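Stirard wants 938 suturing runs by March. What will they teach?

4 February 2021

Stirard, the surgical software company, said it has begun recording surgeons at work on practice tissue in order to train a program that would one day place stitches by itself. The project, called Cullero, is meant to reach 938 recorded runs before the end of March. So far it has 95.

Joyce Mrema, who leads the project, said each run is logged from start to finish, with video from close to the instrument tip and the position of every joint. "The model learns from people who are good at this," she said. "We don't write rules for it."
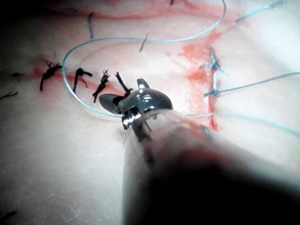
Good is a word that could use some checking. Stirard has 13 operators on its list and would not say how many of them are practicing surgeons. It also would not say who decides whether a run is fit to keep. Mrema said bad runs are "flagged," but the company has not published the standard it uses, and she declined to share a draft.

Réjean Campbell, a general surgeon who has reviewed two earlier automation efforts, is not impressed by the target. He said the hard part of closing a wound is what you do when the tissue tears or the thread slips, and those moments tend to get thrown out as mistakes. "You can collect a mountain of tidy knots and have a machine that's lost the first time something goes wrong," he said.

Mrema said Cullero keeps some recoveries from error but gave no figure.

The work is paid for by Pratasmont, an investment firm that put money into Stirard last year on the strength of a demonstration lasting 30 seconds. Liette Poirier, a spokeswoman for the firm, called the early recordings "very encouraging." Asked what they had been measured against, she said a comparison would come later.

No date has been set for a test of the trained program.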